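Hokdale Makers Help
Arms, Grippers and Motion

Stock fingers or soft fingers for a two-arm table? Trying to compare fairly and getting muddled

Posted by benchgardener

Hello all, and apologies in advance, because I tend to go on a bit and I have been told so by people who love me.

I have been helping set up a two-arm table for a small kitchen-handling project we're calling Hular. The idea is simple enough to say out loud: pick up play food, drop it in a shallow bin, take it out again, fold or straighten a cloth, and do all of it with arms that a reasonably patient person could learn to run in an afternoon. The arms face each other across the table and either one can reach the middle. They came with hard pointed fingers, and those work well enough that for the first couple of weeks I never gave them a thought.

Then a friend lent me a pair of Skotix soft fingers (the ribbed kind that curl around whatever they touch) and said they would change my life. So now I am trying to compare the two sets properly, and I'm finding that the comparing is much harder than the picking up.

Where I've got to so far: on the toy carrot, picked up off the bare tabletop, the stock fingers got it 90 times out of a hundred and the soft ones 85. I was a little disappointed, to tell you the truth, because the soft ones look so much kinder. But then I tried taking things back out of the bin, and it felt as if the soft ones were doing better there, although I had stopped writing things down by then and so I can't prove it to anybody, including myself. And on the cloth the soft fingers were just dreadful. They slide along the top of the fabric like somebody smoothing a bedspread and come up with nothing at all.

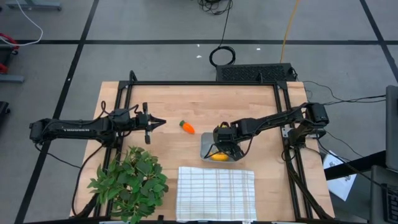 The other thing muddling me is that I don't think I was equally good with both. I had weeks of practice with the hard fingers before the soft ones ever arrived, and by the end of that Saturday I was tired and hungry and probably closing the gripper too early. I also did all of the stock runs first and all of the soft runs after lunch, which I now suspect was silly. Oh, and I swapped the fingers on one arm only, the right one, so if that arm has a bit more slop in the wrist than its partner I'd have no way of knowing it.

So I suppose I have three things I'd love some help with. Is a difference of five in a hundred worth caring about? How do people compare fingers when the person driving is part of the result? And is there any sense in running different fingers on each side, one hard and one soft, or is that going to make my life miserable later when I want to train something on the recordings?

I have a bit of money left for a third option if anybody has a favorite. Thank you so much for reading all of this!

Posted by slow_and_level

Welcome, and please don't apologize for the length. I would much sooner read a long post with the lunch break mentioned in it than a short one that leaves it out, and your lunch break matters quite a bit here.

Let me take your first worry first. With a hundred tries on each side, 90 against 85 is well inside what you could get from luck alone. If you put the very same fingers on and ran the test twice, I wouldn't be at all surprised to see a gap that size. It doesn't mean there's no difference between them. You just haven't got enough tries to see one that small. My own rule at home is that if I need 500 tries to tell two grippers apart on a task, then for my purposes they are the same gripper on that task, and I go and choose on something else, like how long they take to swap or how badly they block the camera.

Your cloth result, on the other hand, I'd believe right away. When one thing works and the other comes up with nothing every time, you don't need a lot of arithmetic.

About the order of things. Please mix them up! Do a block of ten with one set, then swap, then a block of ten with the other, and toss a coin for which goes first each session. Yes, it is tedious, and yes, you will learn to hate those little screws. I ended up keeping a second driver clipped to the table just for that. But it spreads out your tiredness and your practice and whatever the lighting is doing across both sets fairly evenly.

For the driver problem, what helped me was bringing in a person who had never used either. My neighbor came over for an evening and did the first half on soft and the second half on hard, and the week after that his daughter did it the other way round. They were both much worse than me at everything, naturally, but the pattern between the fingers was easier to see, because neither of them had a favorite. If you can't find anyone, at least give yourself a practice period on the new set that you don't score. I would want a couple of evenings of it. Soft fingers need you to come in from a slightly different height and wait a moment longer before lifting, and your hands have to unlearn a few things before they'll do that without being told.

A few smaller things that I've been caught by, in no special order:

Mark where the object starts. I use bits of painter's tape, with a little arrow for which way the thing points. A carrot is a good test piece for exactly this reason, because grabbing it across the middle is a completely different job from grabbing it along its length. If you were a little more generous with the angles in one half than in the other, there are your five misses.

Check your tool length after each swap. The soft ones I have stick out further than the ones they replaced, and I spent a whole evening pressing them into the tabletop and blaming the fingers for it.

Decide beforehand what counts as a success. Lifted? Lifted and held while you count to three? Let go in the bin? I scored "lifted" for a month and was very pleased with myself, and then I noticed how often the thing fell out on the way over.

Score the bin separately, both going in and coming out. The walls change everything. Hard fingers want a bit of clearance on either side, and near a wall they often haven't got it, while a soft one can squash up against the side and still close. I think your feeling about that is probably right and I'd love to see it written down.

And do test the left arm too! Put the stock fingers on both sides, run the same carrot with each, and if the two arms disagree with each other then you'll know to sort that out before you spend a penny on anything else. I had a loose coupling for half a winter that I was quite sure was my technique.

Posted by Omoregie fan

get the Omoregie parallel ones and put rubber on the tips. soft fingers are a pain, mine tore. have not tried them on cloth

Posted by tinpotkitchen

I'll leave the statistics alone, slow_and_level has covered them better than I would have, and talk about the mixed hands, as I have run a table that way since January and have grown rather fond of it.

My left is hard and pointed and my right is soft, and the trick (if it is one) was to stop thinking of them as two hands that ought to be able to do the same jobs. The left pinches, so it gets cloth edges, thin handles and anything lying flat. The right one cradles, so it gets the round and lumpy things. For straightening a cloth I pinch one corner with the left and just use the soft one as a weight, pressing down on the far side so the whole thing doesn't travel. It was such a relief when that finally clicked! Before then I had been trying to pinch with both and getting cross.

Where it will cost you is in handing things across. Hard to soft goes fine. Soft to hard is fiddly, because the soft fingers have wrapped themselves around the object and there is hardly anything left sticking out for the other side to grab. I got into the habit of setting the thing down in the middle and picking it up again with the other arm, which is slower but loses me far fewer carrots (mine are peppers, but you understand).

As for training on the recordings, the one piece of advice I would really press on you is to pick an arrangement and then leave it alone. I changed my mind partway through and ended up with 1004 recordings, almost 500 of them with the old fingers on, and not a word in the file names to say which were which. I sorted them by eye over several evenings with the radio on. So put the finger type for each side in the name of every single recording, starting today, even the ones you're sure you'll throw away. If you swap in the middle of a session, start a new folder.

Mixed fingers by themselves haven't bothered my training that I can tell. What did bother it was me being inconsistent about which arm went for what. If the carrot is sitting between the two grippers and you take it with whichever hand you feel like that day, you are teaching two answers to the same picture. I made a rule that anything left of the center seam belongs to the left arm, and I stick to it even when it's a bit awkward.

On the third option, I'd hold on to your money for now. Before you buy anything, try a strip of thin silicone sheet on the inside of your stock fingers, held on with double-sided tape. It takes ten minutes and comes off cleanly if you hate it. In my case it got me most of what I had wanted the soft ones for on smooth plastic food, and it still pinches cloth. Cut it a little short of the tip, though, or the fabric bunches up against the edge of the strip.

One last thought on cloth, since you sounded downhearted about it. Try leaving one edge with a slight ripple in it when you're testing and then try it pressed completely flat, and score those as two different tasks. My soft fingers can manage a ripple more often than not. Flat, they're hopeless, and I have made my peace with that.

Posted by benchgardener

Oh, this is all so useful, thank you. I've got tape down for the starting spots, and I've renamed everything I could still be certain of (fewer than I'd hoped). I'm going to do the left-against-right check with stock fingers before anything else, and then the silicone strips, and the Skotix pair can wait in their box until I've had my practice evenings with them.

tinpotkitchen, when you press down with the soft hand to hold the cloth, are the fingers open or closed?

Posted by tinpotkitchen

Closed, and tilted a little toward the pinching side. Open, they splay out and creep.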